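Section 2. Setting out the table and the boxed parts

Read this section through before you take anything out of its packaging. It covers the Oprea table in the white finish and the Sono small-parts kit, order code 3461. Clear the tabletop of paperwork and drinks first, and have your packing slip within reach.

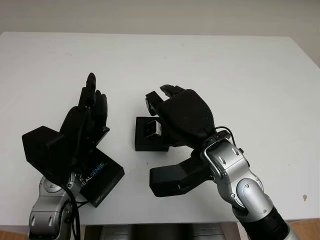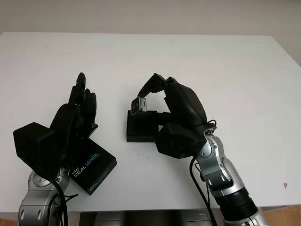
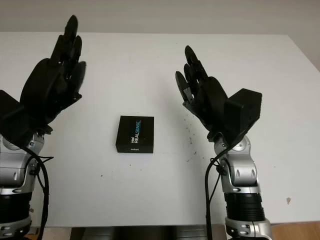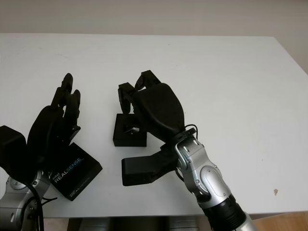 Fig. 2 — White tabletop against a plain wall, with a black RealSense box on it (all four views).

2.1 Preparing the surface

1. Push the table up to a plain, light-coloured wall. Avoid patterned wallpaper, tiles and anything glossy.
2. Wipe the top with a damp microfibre cloth and dry it. Work from the far edge towards you.
3. Check for smudges and grey scuffs. Light marks come off with a second wipe. Leave any that don't, as they have no effect on use.
4. Turn on the overhead light and close the blinds. The shading on the tabletop should be soft, with no bright patches.

CAUTION: Do not use scouring pads, methylated spirits or cream cleanser on the matte finish. Rubbing hard in one spot will leave a shiny patch that can't be repaired.

2.2 Placing the box

1. Set the box down flat, with the large printed face up.
2. An angled position is fine. The box does not need to be square to the table edge.
3. Keep small parts towards the middle of the table, where they are less likely to be knocked to the floor.
4. Leave the box closed until you reach Section 3.

Note: The box colour may differ between batches. Go by the order code on the packing slip.

2.3 Placing the holder

The small square holder has a square opening in its top face (see the fourth view in Fig. 2).

1. Stand the holder on the table with the opening facing up.
2. Check that it sits level. If it rocks, wipe the underside and try again.
3. Keep the opening clear. Labels, foam and twist ties all get caught in it.

2.4 Before you go on

Check the contents against the packing slip. If something is missing, look through the outer carton again — small bags often slide under the bottom flap. For replacements, write to Kanchan Malhotra at Clakport Parts, Locked Bag 1919, and quote the order code. Orders placed in February may take longer to fill.

Keep the outer carton until you have finished Section 5.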